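Basketball Laundry, or What I've Learned Washing Jerseys Since March

My son made the Delmont rec team in March and my daughter followed him two weeks later, so this house now runs on sweaty polyester. I've wrecked a couple of jerseys and rescued a lot more. These are the habits that stuck.

Turn everything inside out before it goes in the basket. The numbers on our Stemden league jerseys are pressed on, and they crack if they rub against zippers. My daughter's 77 lost half a seven that way and I had to order a new one (not cheap, and they were out of her size).

Cold water, always. Hot water makes the lettering peel and it sets the smell, which I did not believe until I tried it with my own practice shirt. If a jersey is really ripe, I soak it in the sink first with one part white vinegar to three parts water, then rinse it well and wash as usual. Never put vinegar in with bleach, please! And skip the fabric softener completely. It coats the fabric and the next game's sweat just sits there.

I use way less detergent than I used to, too. My neighbor Sânziana Căpraru got me onto that – her three boys all play and her shirts smell like nothing at all, which is the goal. If your jerseys come out a little stiff, you're pouring too much.

Then comes drying. No dryer for anything with a number on it. I shake each jersey out hard and put it on a wide plastic hanger, somewhere with air moving past. Warm-up jackets get hung up the minute we walk in the door, before anybody sits down.

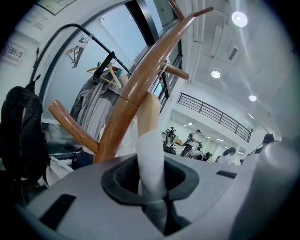
A wooden coat stand, good for warm-up jackets.

Shoes are their own problem. Pull the insoles and loosen the laces all the way, then stuff the toes with newspaper and swap it out after an hour or so. I leave them 10 hours if I can, away from the heater, which can loosen the glue. Baking soda in an old sock works fine overnight. Just tie the sock tight, or you'll be vacuuming like I was.

Knee pads and arm sleeves go in a mesh bag with the hooks closed. Mouthguards get cool water and a soft toothbrush, and the case gets washed too (I forgot ours for most of a season, yuck).

Last one is the gym bag. Empty it the same night, wipe it out with a damp rag and leave it unzipped until morning. I keep a spare pair of socks in the side pocket, and I check it every Sunday-best-intentions kind of week, so maybe you should check yours now.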